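Process Chemistry Notebook
Entry: October, Onden slag, acid leaching series
Entered by the bench on duty. To be read with the milling notes for the same material.

Purpose

The present series examines whether copper can be taken out of the old Onden smelter slag with dilute sulphuric acid, and whether the resulting slurry can be filtered in ordinary equipment. The first question was partly answered in the summer. The second was not, and the work recorded in this entry is mainly concerned with it.

Material

The slag was drawn from the drum marked Fusto, which holds the glassy, quickly cooled part of the heap. The slowly cooled part, which is duller and breaks along flat faces, remains unopened and is not to be mixed in. Under the hand lens the Fusto material is black with a greenish edge where thin, and carries small bright specks of copper sulphide trapped in the glass. The bulk is iron silicate. Most of it will dissolve in acid if given the opportunity, and the silica that it releases is the source of the filtering trouble.

The charge was taken from the fine fraction. The coarse fraction was returned to the drum with its label. Colleagues are reminded that the riffle splitter should be brushed out after slag and before anything else; iron from this material was found in a limestone blank last month and the blank had to be repeated.

Procedure

Test A. 90 g of milled slag was placed in the glass vessel with water and stirred until evenly wetted. Acid was then run in from the dropping funnel over the first part of the test, and stirring was continued for 120 minutes in all. Samples of the liquor were withdrawn at even intervals, filtered through a syringe disc and set aside in labelled tubes. No outside heating was applied. The vessel warmed by itself on addition of the acid and cooled again towards the end.

Test B. As Test A, but with all of the acid present in the water before the slag was added. The slag was fed in with a spatula in small portions.

Test C. The same mass of slag was mixed in a porcelain dish with strong acid and only enough water to start the reaction. The mixture was left to react in the fume cupboard until it had gone to a dry grey cake. The cake was broken up, stirred into water and filtered.

Observations

Test A behaved normally for the first hour. The liquor turned pale green and a smell of hydrogen sulphide was noticed at the mouth of the vessel, so the sash was lowered and kept low. Towards the end the stirrer note changed and the slurry was seen to hang on the glass. Filtration through the small Jukeck pressure filter began quickly and then almost stopped. The cake had a clear, jelly-like skin on its upper face. When the skin was scraped off, liquor came through for a short while and stopped again. The filter was left under pressure over lunch and had still not drained fully by 3 in the afternoon, when it was taken down.

Test B gave a thinner slurry throughout. Feeding the slag by hand is tiresome and not very even, and the rate should be treated as uncertain. The filter ran more slowly at the end than at the start but it did empty. The cake could be washed. On standing overnight, the clear liquor from Test B set to a soft gel in its beaker, which indicates that the silica had passed through the cloth in solution and had merely not yet come out.

Test C was the most orderly of the three. The cake was hard at the rim of the dish and had to be chipped. Once in water it fell apart to a gritty sludge that settled within minutes and filtered without difficulty. The liquor was still clear the next morning. There was some loss on the dish and on the pestle, and the copper figure will have to be corrected for it.

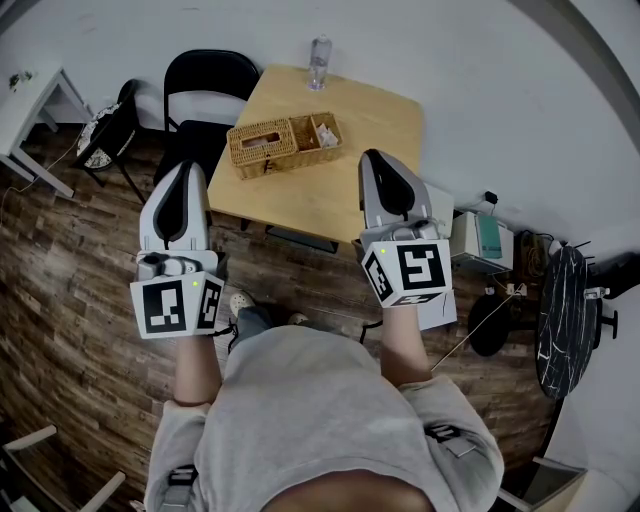

Khairul Sinaga has asked whether Test C proves as much as it appears to. In his view the dish test differs from the other two in more ways than one: the acid is stronger, the mixture becomes much hotter, and the cake is left far longer before it meets the filter. He would accept that the gel is absent, but would not yet put this down to the shortage of water alone. He proposes a further dish test with weaker acid, dried slowly, before any conclusion is sent outside the group.

The objection is a fair one and is accepted. The usual account is that silica leaves the slag in small dissolved units, which join up into gel when there is plenty of water about them. With little water present, they come down as a dense, grainy solid, and that solid does not redissolve to any great extent afterwards. The observations on Test C agree with this account but would also agree with a simple effect of heat. The further dish test is therefore added to the programme as Test D.

Analysis

Five tubes from each of Tests A and B, and the single liquor from Test C, have been sent to the Mohammadi laboratory for copper, iron and silicon. The tubes were diluted into weak acid before dispatch, as gelling in transit would make the silicon results worthless. Residues were dried and are being held here. They should not be sent until the liquor results are in hand, so that any poor balance can be followed up on the same material.

A rough check with the test strips showed copper in all liquors, strongest in that from Test C. The strips are not reliable in the presence of so much iron and the reading is recorded only for completeness.

Iron remains the larger concern from the point of view of cost. Any treatment that dissolves the glass will use most of its acid on iron, and an answer to the gel problem does not alter that. Marisa Valentini holds the earlier notes on baking the cake so that the iron turns to oxide and the copper stays soluble. These should be copied into this book before Test D is started.

Equipment

The cloth on the Jukeck filter was fouled by Test A and could not be cleared with water. It was soaked in warm caustic soda, rinsed and refitted, and then passed a water test at about 5 minutes for the full vessel, as it did when new. Caustic soda must be rinsed out fully before the next acid slurry is admitted. The porcelain dish from Test C has a fine crack below the rim and has been withdrawn.

The pH probe drifted during Test A and was found to have a film over the bulb. Readings after the first hour are struck out in the margin and should not be used.

Outstanding

Test D, dish method with weaker acid and slow drying. New dish required.
Repeat of Test B with a proper screw feeder, if one can be borrowed from the milling room.
Weights of dried residues to be entered opposite.
Beaker of gelled liquor from Test B is on the back shelf of the fume cupboard, covered and labelled. Please leave it in place until it has been inspected for change.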